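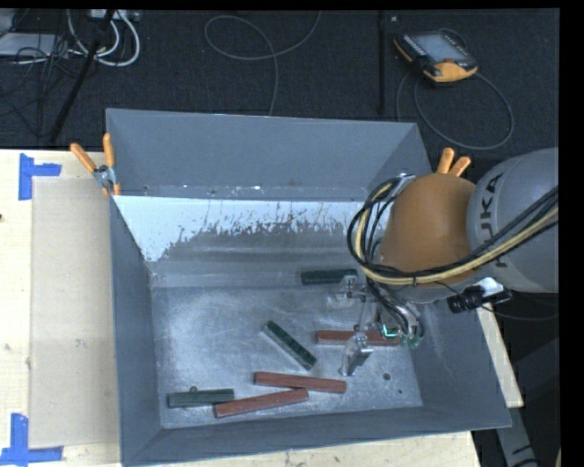
Handout 4: Stock, Storage and the Cost of Keeping Things
Revised March 17, 2022

Stock is money that has stopped moving. It sits in bins and on shelves, charges rent and ages. Your accountant will call it an asset, and your accountant doesn't have to dust it.

Holding cost
Rent, heat, insurance, theft, damage, and the slow discovery that customers now want the other colour. Students always remember rent and forget the rest. So do firms.

Worked case: Trerideck
Trerideck sells 3212 boxes of floor tile a year. Each order placed with the supplier, Zement, costs 400 in paperwork and haulage, however large it is. In January the buyer got a discount for ordering the whole year at once and was very pleased with it. The warehouse was less pleased.

Work out the yearly ordering cost if Trerideck orders 4 times a year (1600). Then say what you'd need to know before calling that cheap. If your answer is "nothing", reread the section on holding cost.

Safety stock
Extra units kept in case demand jumps or the lorry doesn't come. Kováčik keeps 300 boxes for this purpose and has never written down why 300. Most safety stock is somebody's old fright, carried forward.

First in, first out
Sell the oldest first. Everyone agrees with this, then puts the new delivery in front of the old one. Bring your notes on Sokier to the seminar, including the page with the shelf plan.

Related handouts
Handout 2: Demand and Other Guesses
Handout 3: Reading a Supplier's Invoice
Handout 5: Returns
Seminar sheet: Sokier shelf plan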